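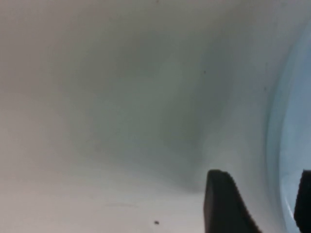 Members of the Collections Care list are advised that the revised guidance on the storage of oversize textiles will take effect at all Lunditau sites in June. The revision concerns the lining of drawers, the interleaving of folded items and the labelling of outer wraps. Among the matters raised during consultation was the assessment of colour under mixed lighting. A pale surface can shift from a warm, slightly beige white on one side to a cooler greenish grey towards the middle, with a soft shadow across it, and a reader working from such an image could readily record discolouration where there is only a change in the light. Condition reports must therefore state the light source, and any entry of "yellowed" or "greyed" is to be confirmed by a second staff member under the inspection lamps before it is entered in the register.

The following points respond to the message quoted at the end of this notice.

On 9:40 am, Drekau branch wrote:

> The draft asks us to re-wrap every oversize item that is currently
> folded. Our register lists 2457 textile objects, of which 200 are
> classed as oversize. We have neither the tables nor the staff hours to
> do this before the winter closure. Could the requirement be limited to
> items with an existing crease or fibre damage noted on file?
>
> We would also ask whether unbleached cotton remains acceptable as an
> outer wrap. The draft mentions only tissue and spun polyester, and we
> hold a good supply of washed calico that has served us well.
>
> Lastly, section 3 refers to the Zeman schedule for refolding. Our copy
> of the schedule does not cover quilts.

In respect of the first point, the requirement has been amended. Branches are to give priority to items with recorded damage, and then to items that have not been refolded within the period set out in the schedule. The remainder may be dealt with as they are retrieved for loan, display or study. Branches should advise the central office of their intended order of work, but a full program with dates is not required.

In respect of the second, washed and unbleached calico remains acceptable as an outer wrap for all items other than silks and metal-thread embroideries. It should be laundered without softener or optical brightener and replaced when soiled. The omission from the draft was an oversight and has been corrected at clause 7.

In respect of the third, quilts were moved to a separate annex when the schedule was last reissued. The annex was circulated to the Fenico and Zeman stores only. It will be sent to all branches with the final text. Until it is received, quilts should be padded along each fold with rolled acid-free tissue and should not be stacked.

Branches are reminded that orders for archival tissue close at 4 pm on the last working day of the month. Tissue is supplied in packs of 40 sheets, and part packs cannot be issued. Requests for wider rolls should be made on the separate form, with the drawer dimensions stated in millimetres.

Further comments on the guidance may be sent to this list. Enquiries of a confidential nature, including those relating to items held under deposit agreements, should be directed to the undersigned.

Danai Chrysikopoulos
Manager, Collections Care
Lunditau Regional Museums Service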